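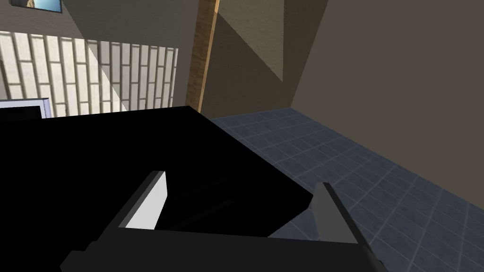
## Notas para la charla: mudar una oficina sin perder el archivo

(Saludar. Esperar a que se sienten los del café.)

- Empezar por Escobar. Despacho de 2 plantas, traslado a Bimton, un solo ascensor. El presupuesto decía «ascensor amplio». Cabía un señor con su paraguas.
- El archivo: el legajo más antiguo era de 1837 y viajó en una caja rotulada «varios». Pausa. La gente suele reírse; los archiveros, no.
- Lo que pedimos ahora en Voncombe antes de dar precio:
 - medidas de puertas y rellanos, tomadas con cinta y sin optimismo
 - inventario por despacho, firmado por quien se sienta en él
 - permiso de carga y descarga ya concedido, no «hablado»

## Seguro

- Leer en voz alta la cláusula 6 de la póliza. Despacio. «Embalado por el cliente» significa que la vajilla corre por cuenta del cliente.
- Caso Skirkora: 2 servidores entre mantas, llegaron bien. La cafetera, con embalaje de lujo, llegó en piezas. Todavía nos escriben por la cafetera.

## Si sobra tiempo

- Plantas de oficina: van las últimas y salen las primeras. No prometer nada sobre el ficus.
- Preguntas. Si sale el tema de las propinas, mirar el reloj y dar las gracias.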